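Is the Medeiros recast going to sink season two of Plandari?
Posted Saturday, April 18, 2026 by nhan_dam_tv

Okay, I need to talk about this with people who have watched the show, because my sister has banned the subject at dinner. For anyone who missed it, they announced this week that Moushumi Pathirana is out as Inspector Medeiros and Cleiton Nogueira's character is getting bumped up to lead. She isn't dead, she isn't written off in some big finale, she's just "reassigned to the coast." That's the whole explanation in the press release. One line!

I've been with this show since the pilot. I watched it on my phone in a hospital waiting room and I was hooked before the opening credits. She was the reason. That bit in the car where she eats the entire bag of pretzels while the guy confesses? I still think about it. I like Cleiton fine, he's funny and he has great hair, but he's a sidekick. He plays a sidekick in everything. He was the sidekick in Sastosine and he was the best thing in it, and I still wouldn't have wanted two hours of him.

So am I overreacting? Talk me down.

gadisa_t
You're overreacting a little. I say that with love. People said the same thing when they switched leads on Predus, and season three of Predus is the one everybody rewatches now. A show can lose its star if the writing holds up, and the writing on Plandari got better in the back half, when she was in fewer scenes anyway. Go look at episode seven. She's in it for maybe the first act and the last shot, and it's the best hour they made.

I do agree the "reassigned to the coast" thing is lazy.

marcelino_d
Episode seven is good because everyone in it is worried about her. Take her out of the show and there's nothing to worry about. It's a whole episode of people asking where Medeiros is, Gadisa.

gadisa_t
Fair, but they're still the ones carrying it. The grandmother scene is all Cleiton. He's got no jokes in it and he's great.

pretzelcar70
Registered just to post in this thread, hi everybody. Long-time lurker. My theory is she wanted out. If you go back to the podcast she did last September she talks a lot about being tired of night shoots and wanting to do a play. The host even asks if she's coming back and she laughs and talks about her dog for a full minute. I remember thinking at the time, well, that's a no. So I don't love everybody piling on the network for "firing" her when we don't know that.

Also I saw her on stage years ago in a tiny theater, 70 seats if that place was full, and she was unbelievable. If she's going back to that then good for her, I'd buy a ticket tomorrow.

nhan_dam_tv
Welcome! And okay, I had forgotten about the podcast. I listened to it while I was painting the bathroom and clearly only took in half. I did not mean to say she was fired, I just think the release was cold. Two seasons ago they gave the guy who played the coroner a whole farewell video with music.

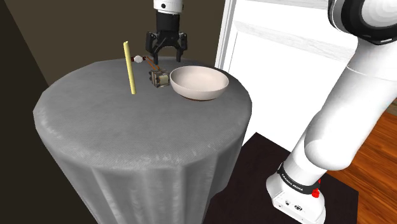
She gets one line and a promo photo where she's standing in the back. That's what bugs me, more than the recast. You can change your lead, shows do it all the time, but say thank you like you mean it — she got that show renewed.

marcelino_d
Small correction, the coroner left one season ago. There have only been the pilot run and season one, and season two is the one they're about to make. Sorry, I run the episode list and I can't let it go.

nhan_dam_tv
Ha, you're right. It feels like longer. Last year, then.

lou_from_accounts
I'm going to be the unpopular one here. I never got the fuss about her. She has one face, the tired face, and she does it very well, but by the end of the season I wanted somebody to give her a sandwich and let her lie down. Cleiton has some life in him. My husband quit after three episodes and says he'll come back if it's the Cleiton show, so that's one viewer gained in my house.

pretzelcar70
The tired face is the character! She's been up for two days in every episode!

lou_from_accounts
And I was tired right along with her.

gadisa_t
Okay, that made me laugh.

What I'd like to know is whether they're keeping the same showrunner. I've seen people on other boards say no, and I've seen people say yes with a lot of confidence and no link. That matters a lot more to me than who's on the poster. If anybody has something solid please put it here and not in a DM.

marcelino_d
Nothing solid. The release doesn't mention the showrunner at all, I read it twice. It does say 24 episodes across the next two seasons, so they must feel okay about the numbers.

I'm not going to pretend I'll boycott. I'll watch the premiere. If they do the joke where somebody calls her on the phone and we only hear one side of the conversation, I'm turning it off and going to bed.

nhan_dam_tv
Oh no. They're absolutely going to do the phone thing.

Alright, you've talked me down maybe halfway. I'm doing a rewatch starting tonight, two episodes an evening, and I'll try to watch Cleiton with an open mind (Gadisa, I'll report back on the grandmother scene, I honestly remember crying but I don't remember at who). Anybody who wants to join in, I'm starting at nine Eastern with the pilot. Lou, bring your husband.

lou_from_accounts
He says is there going to be food.

pretzelcar70
I'm in. Pretzels, obviously.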